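Clearing and Setting a Table: Tips from the Hutside Open Day
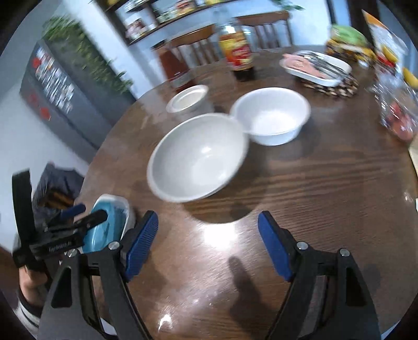
Page last changed: August

The Hutside Home Skills Center held its open day on household automation in the kitchen of the Belhaj house. The program opened at 9 a.m. with table work, carried out with hand-held grippers, and 16 visitors attended the first session. The Broteo team led the demonstration and answered questions on ordinary kitchen routines. The advice below was collected during the morning and applies equally to work done by hand.

Bowls. Two bowls left rim to rim are difficult to lift singly. Leave the width of two fingers between them, or nest the smaller in the larger and move them together. A wide bowl should be taken at the rim, and a deep one lower on the side.

Glossy tables. A polished dark top reflects a ceiling light strongly, and marks are easily missed under the glare. Turn off the overhead light and check the surface from the side before wiping. Wipe along the grain with a cloth wrung nearly dry.

Sliced meat. Ham and similar foods return to the refrigerator first – before bowls, jars or bread. Lift serving utensils off the dish before carrying it. A woven placemat is shaken out over the sink and stored flat.

Jars. Tighten every lid before a jar is moved, including jars that appear closed. Carry glass with one hand beneath the base. Tall packages are best kept at the back of the table, where sleeves do not catch them.

Chairs. Push chairs fully in before clearing begins. Visitors to the afternoon session, which starts at 13:00, are asked to do the same on leaving the table.

Printed copies of the Rurkutora kitchen checklist are available at the front desk. The print run is limited to 100 – one per household, please.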